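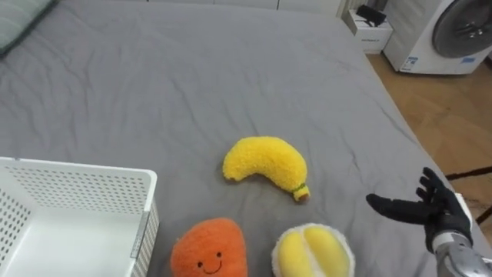 *A plush banana on a gray sheet.*

Ruairí Kavanagh had been up since well before dawn when we finally sat down over coffee at the Nesalberg clubhouse, and he was still talking about the putt on 17.

"I walked around it so long my playing partner sat down," he told me, laughing. "Erdős had already finished, he was two shots back, and I knew a par, par finish would do it. So of course I tried to hole it from the next county!"

He made par anyway, and another at the last, and the Jirik Open was his, his first win since turning pro. His ranking going into the week (he knew it by heart, bless him) was 2114.

"You see a number like that and you think, well, there are 2,113 fellas ahead of me, and most of them have a coach with them," he said. "I had my old Sirex putter and a rental car."

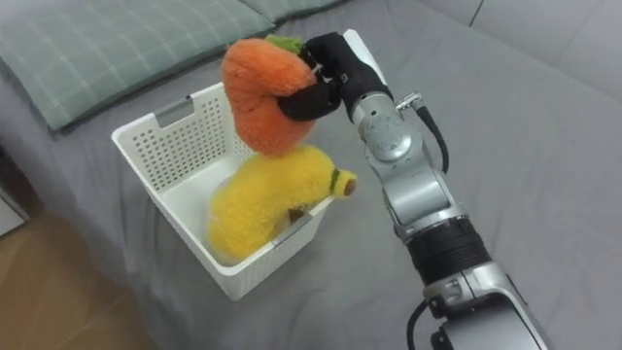
*Plush carrot and banana, white basket.*

He grew up hitting balls in a sheep field, 100 on a school night and as many as 800 on a summer Saturday, he says, though his mother remembers it as fewer. He called her from the parking lot before he signed for anything else.

"She asked had I eaten," he said. "I hadn't, so that was most of the call."

He plans to play on through November and then go home for a good long rest.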